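Slotted Two-Finger Gripper Tips, Dark Gray (Pair)
From the Cadton soft goods range

Okay, so I should admit up front that I've been stocking grippers and gripper parts for a good while now and these are the tips I keep putting back on my own wrist mount. I've got a drawer full of others (wide flat ones, hooked ones, a rubbery pair that smelled like a tire shop) and for laundry, towels, T-shirts and that kind of floppy stuff, I keep coming home to the Cadton pair. They're simple! Two tapered fingers, matte dark gray, with a long recessed slot near the end of each one. You bolt them on, run your open and close check, and you're working.

The question I get most in the shop inbox is whether they can start a grab on cloth that's lying right on the floor. Cloth on a table is one thing, but a shirt on carpet wants to slide and bunch, and the carpet grabs back. So a lot of my tryout time goes into floor work, with the camera on the wrist so I get the same view the controller gets. I like striped and two-color shirts for it, the stripes make it way easier to tell a sleeve from a fold when you're steering by that one small camera.
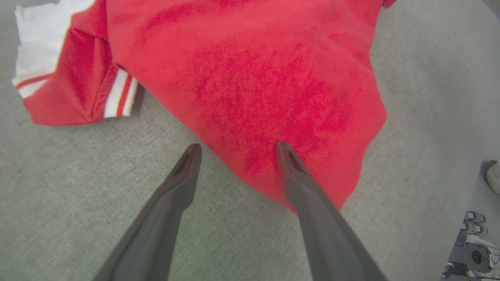 Right tip down on the red shirt, left tip over the carpet.

My tip for floor work is to let one finger find the cloth first and bring the other in slowly. Go down with both at once and you can end up pinching nothing but air and carpet fuzz. I also aim for a spot near an edge or a curl in the fabric, where there's a bit of slack to pull in. If your arm has a force limit, start low and creep up. I blew past mine once with the old Dusgate tips and spent an evening straightening a bracket, and I'd like to spare you that.

Speaking of the Dusgate tips, yes, I still sell them, and yes, people ask me to compare. They're shorter and fatter, and they're great on boxes and bottles. On cloth I find them clumsy, and from the wrist camera they block more of what you're trying to look at. The Cadton fingers are no small thing in the view either (they take up plenty of the bottom of the picture), but they taper, so there's a nice open wedge between them where you can see what you're closing on. I'd take that over a few extra newtons any day.

Padded surfaces are their own little adventure. A cushion gives when you press it, so your height estimate is off the second you touch down, and a stiff tip can dig in and drag the upholstery along with the cloth. I do my soft-surface tries with smaller flat pieces and I go for the corners, coming in with the fingers well open.
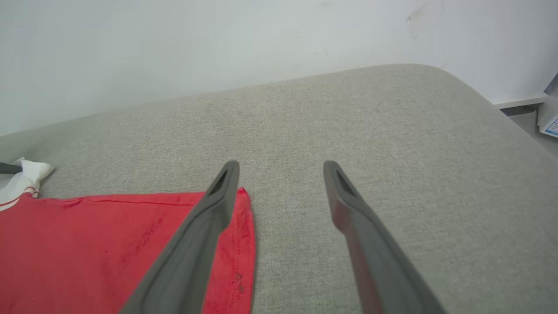 Open fingers at the corner of a red cloth, gray cushion underneath.

With corners, line up before you go down. I park the left finger over the cloth and keep the right one out past the edge, then close from there. You'll want to play with the angle on your own setup, because wrist mounts differ a lot and mine sits a touch steep.

Camera folks, take note: a matte finish matters more than you'd think. I had shiny tips in here from Lestinstead for a while and every lamp in the room turned up on them. These just get soft highlights along the edges. You can still pick up a little color from bright fabric nearby, so if you do any color-based masking, leave yourself some room in the thresholds.

The numbers, for those who skipped down here (I would too):

Finger length: 132 mm
Weight, pair with screws: 254 g
Maximum opening: 50 mm
Mounting screws: 2 per finger
Color: dark gray only, please stop asking me for orange

They fit the Stockdale wrist plate straight out of the bag. For other plates, send me the hole spacing and I'll tell you if the adapter works. Spare screws are in the bag and the hex key isn't, sorry!

Orders in before noon go out that afternoon. Returns are fine if the tips haven't been drilled.

You may also like
Dusgate Short Tips (Pair)
Stockdale Wrist Plate
Stockdale Wrist Camera Bracket
Lestinstead Polished Tips, Clearance
Adapter Ring and Screw Kit

Contact | Shipping | Returns | © All rights reserved | Back to top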